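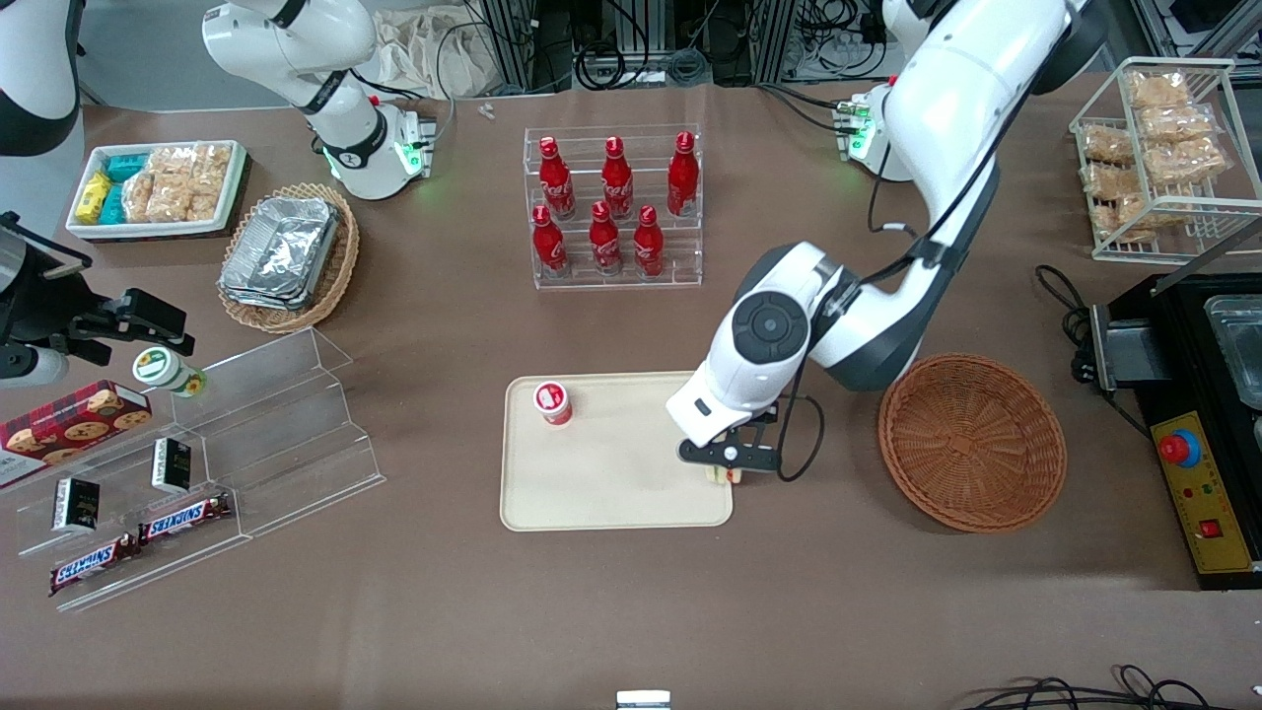 In Praise of the Snack Tray

My aunt Elvia Solís kept a tray on top of her refrigerator, and it came down whenever anybody sat at her table for longer than it takes to drink a glass of water. You didn't ask for it and you certainly didn't refuse it. Down it came, crackers went on one side, something sweet on the other, and the drinks stood behind it on the table where the children couldn't knock them over (we did anyway, every summer I can remember).

I have been thinking about that tray since Sunday, when I spent a good part of the afternoon setting out snacks for company and caught myself fussing over it as if the mayor of Tesdale were coming. I own a basket now, and a rack, and one of those clear stands with steps in it, so that the bottles in back are as easy to pick as the bottles in front. Elvia would have laughed at the stand. She would also have borrowed it and kept it until May.

My feeling is that the tray is the part worth having, and that most of us fill it far too soon. There is a fashion now for covering every inch, crackers fanned out like playing cards and grapes tucked into the gaps, until a person is afraid to take anything for fear of ruining it. I've stood in front of boards like that, hungry, with a napkin in my hand, and walked away with a single almond. A plain tray with a raised edge and plenty of bare room on it is so much friendlier! You put down one small thing, then another when you feel like it, and the rest can wait on the rack in its wrappers until somebody wants it.

My neighbor Siv Lunde disagrees with me, warmly and at length. She says an empty tray looks stingy, and that guests read it as a hint to go home. She may have a point about the first 20 minutes of a visit, when people are shy and want to see that there's plenty. But that's what the bottles are for, as far as I'm concerned. A couple of rows of red Coca-Cola bottles say welcome from clear across a room, and after that I think people like to watch their own plate of odds and ends come together.

The basket I'd defend too, even with nothing in it. Mine sits beside the tray all afternoon and collects whatever it collects, wrappers or bottle caps or somebody's keys. Siv wants me to put rolls in it. I may, next time, if she brings them.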